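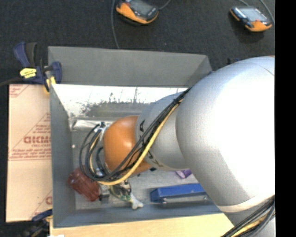 Business / Retail

Parcel surcharge scrapped, but shoppers may not notice

Cendero is dropping its fee for small parcels from May, a year after bringing it in, and would like everyone to know it is doing so for the customer.

The delivery firm told its account holders in a short letter that the 70p charge on parcels under a kilo will go. It called the fee "a temporary measure" that had "done its job". The letter does not say what the job was. When the charge arrived it was put down to fuel, and fuel costs what it did then, give or take a few pence.

What the letter does say, on its second page, is that the basic rate for the same parcels will go up on the same day. Cendero has not published the new rates in full. Two shops that send with the firm shared their own quotes with us, and in both cases the rise ate most of the saving. One of them, a seller of candles and soap, worked out that it would be 12p better off on each order. The other will pay slightly more than it does now, if its orders to the islands are counted.

Cendero said the quotes were "not typical" and that most customers would see a benefit. Asked how many, it said it did not hold that figure in a form it could share. It did share the results of a survey of 231 senders, most of whom said they preferred a single price to a price with a fee on top. It is hard to imagine who would not. The survey did not ask whether they would like the single price to be higher.

The change matters beyond the firm's own books. Pomus, its nearest rival for small parcels, brought in a similar charge within weeks of Cendero's and has given no sign of taking it off. A spokesperson for Pomus said its prices were "kept under review", a phrase it also used last spring and the autumn before that.

Online shops, for their part, were quick to pass the fee on and may be slower to hand anything back. Mertens, the homeware chain, raised the order value needed for free delivery when the surcharge came in. It said it had "no current plans" to lower it again. Fudum, which sells pet food and bedding, said it would look at its delivery prices in the summer.

There is one clear gain. Firms that send more than 1000 parcels a month will no longer have to weigh each one to see which side of the line it falls on — a chore that several had complained about, and that cost some of them more in staff time than the fee itself.

Smaller senders get the new rate card by post. Those who want to leave have until the end of the month to give notice, according to the letter. That part is also on page two.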